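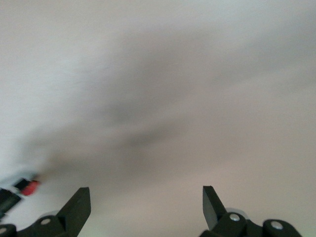
Carroll Adds Two-Arm Demonstrations to Its Furkley Collection Program

ORKCOMBE, 2019-08-22 — Carroll today announced that its Furkley program has begun recording two-arm tabletop demonstrations for training manipulation policies. The first release covers 4 task families and contains 139 accepted episodes.

Each episode stores joint positions, gripper commands and time-aligned video from wrist and fixed cameras. Operators work from a short written instruction, and object positions are changed between episodes. Failed grasps are kept and labeled separately — they are not part of the accepted count.

The current work uses food items and tableware, including strawberries, a plate and a basket of fruit. Small soft items were chosen to extend the range of grip widths and closing forces in the earlier single-arm set, which was limited to rigid blocks.
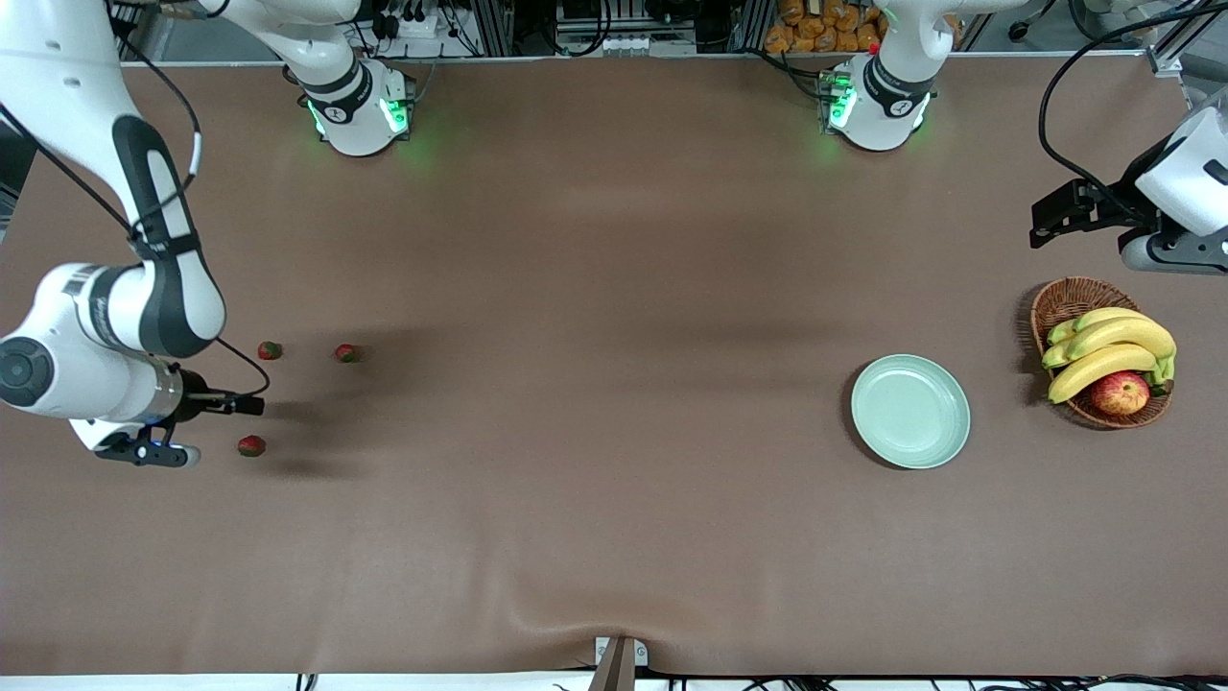

Noémi Borbély said the labeling rules took longer to settle than the recording procedure, and that a partial grasp followed by a successful retry is now logged as one episode with two attempts. She added that wrist video with heavy motion blur stays in the set, as the policy will receive similar input during operation.

Episodes are reviewed in Cotus, the company's annotation tool, before release. A further 100 episodes are planned by March.

Requests for access may be sent to Gyula Sárközi at the Orkcombe office.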